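Set-Up Guide, Part 4: Dressing the Table

2022-06-20

By now the walls and rails are up and your Dondolport table finally starts to look like something. This is my favorite part of the build!

You will need: one patterned cloth, two mesh baskets, a pack of cable ties, and whatever you plan to keep on the table.

1. Iron the cloth on low for 10 minutes, then lay it over the tabletop with the pattern running front to back. Smooth it from the center out.

2. Hang the lighter basket from the back rail, near the middle. It's the one for bottles and tubes you reach for often.

3. Hold the second basket against the left rail, open side facing the table, and fasten it with cable ties. Pull each tie snug before you tighten any of them all the way.

CAUTION: Trim the tie ends flush. A cut tie is sharp enough to snag the cloth (and your sleeve). 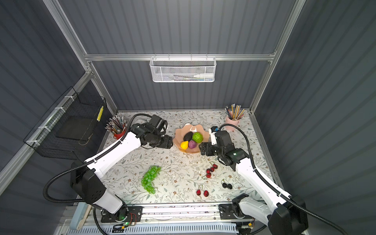 Fig. 4-1. Vine-print cloth, white basket at the back, black basket on the left wall.

4. Wait 60 minutes, then check the ties again. New ones can give a little once the basket has weight in it – go easy on the load until then.

5. Set the tall things along the back. Pencil cups go toward the corners, and a small clock tucks in nicely beside one of them.

6. Put the fruit plate near the back center, leaving the front of the cloth open for sorting.

NOTE: Wash and dry fruit before it touches the cloth. Cherry juice is the worst of the lot, and we went through 19 test swatches at the Clollham shop in April finding a print that hides it. Small vines won, easily.
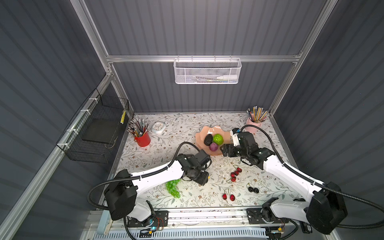
Wilmer Pacheco
Set-up guides, Dondolport

7. Sort the loose fruit by kind. Keep grapes in their bunch and leave cherries on their stems, so they don't roll. An avocado sits happily on a scalloped plate with rounder fruit next to it.

8. Try your layout for a day before you change it! Ngân La, who tested this section, moved her clock twice and then put it right back.

If you have the Undard cloth, skip step 1. It ships pressed.

Continue to Part 5: Cleaning and Storage

Comments (4) Shares (10)

Questions about your set-up? Contact the Dondolport help desk | © 2022 Dondolport | Back to top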